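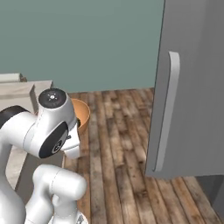 List archive > Records, Gigs & Gear

Subject: Re: Tapsell reissue - which pressing?

Hi all,

Sorry for the slow reply, I've been driving back and forth to my sister's and the only thing I've had on in the car is a CD-R with no label that I'm pretty sure one of you mailed me years ago. If you're missing a disc that starts with ninety seconds of somebody tuning a lap steel, I have it, and I like it.

Emmett Van Dusen wrote on Thu 18 March:

> Picked up the new Tapsell reissue on Pelter last week and I can't
> decide if I'm hearing things. The organ on side two seems way
> further back than on my old copy, and the fade on "Ferry Street
> Waltz" is shorter. My old one is pretty beat up so I don't totally
> trust it. Has anybody compared the two? Also, is it true the
> original tapes were gone and they worked from a copy?
>
> And does anyone know if the Clekia show is still on? The club's
> page has been down for days.
>
> Emmett

Emmett, you're not hearing things. I sat down with both on Sunday, mine and my brother-in-law's, and went back and forth until the dog left the room. The organ is lower on the new one, all the way through side two, and the biggest difference is on "Ferry Street Waltz" and the slow one after it. On the old pressing the organ is practically sitting in your lap during the second verse. On the Pelter it's somewhere down the hall. The drums are a lot nicer, though! You can hear the brushes for once, and the bass has some shape to it where the old one is just kind of a warm hum.

The fade is shorter too. I make it 17 seconds shorter, timed with the stopwatch on my phone, so give or take my thumb. What you lose is the little bit at the end where the singer laughs and says something to the drummer. I've been trying to make out what she says since high school, so I was pretty sore about that. My guess is they had a version made up for radio and somebody grabbed that reel, but it's only a guess. The liner notes say "transferred from the best available source," and you can read that however you like.

As for the tapes, I've heard two stories. One is that they got wet in a basement and were thrown out. The other is that the bass player had them in his garage the whole time and wouldn't pick up the phone when the label called (I like this one better). I asked the fellow who ran the Tapsell merch table back in January and he said both were true, different tapes. So there you go, clear as mud.

If you only want one copy, I'd hang on to the old one if it plays through without skipping, and get it cleaned. The guy at the shop on Lyman has a machine and he did a stack of mine for the price of lunch. The Pelter is well worth having for side one, which I think beats the original on every track except the opener. The opener has always sounded like it was recorded inside a mailbox and I wouldn't want it any other way.

Watch out for the color vinyl, by the way. I've got number 1732 of the green ones and there's a swish on the first two tracks that comes around once per turn. My brother-in-law has the plain black and his is dead quiet. Could just be mine, but I've seen a few other people complaining. 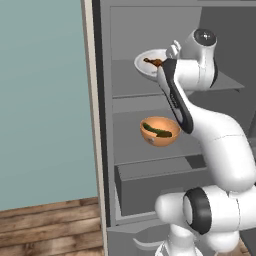

Plate on the upper shelf.

On Clekia - yes, still on, as far as I know. I called the club and a very patient young woman told me doors are at seven and there are two bands on before them. First up is Prusolent, who I saw last summer at the fairgrounds, playing to a bunch of folks waiting for the tractor pull. Loud, kind of a mess, and then right in the middle they did this quiet thing with just accordion and a floor tom and the whole grandstand shut up and listened. I bought the tape and that song isn't on it. I wrote to ask and they said they hadn't come up with a name for it yet.

She didn't have the name of the second band. "Some guys from the college" was what she had written down.

I'm planning to go and I've got room in the car for anyone on the west side. I'd want to leave by six, because the parking lot behind the club is torn up and you end up walking from the bank. Bring cash, their card reader was out the last time I went. Also earplugs if Prusolent bring the same amps.

One more thing while I'm at it. Does anybody have a spare inner sleeve for the first Tapsell, the one with the lyrics on it? Mine got split down both sides and I'd happily trade a couple of 45s. I've got doubles of some of the regional soul stuff we were talking about over the winter, and I'll type up a list if there's interest.

Emmett, let me know if you want to borrow the black vinyl copy. He never plays it, he's gone all in on bluegrass.

Talk soon,
Dale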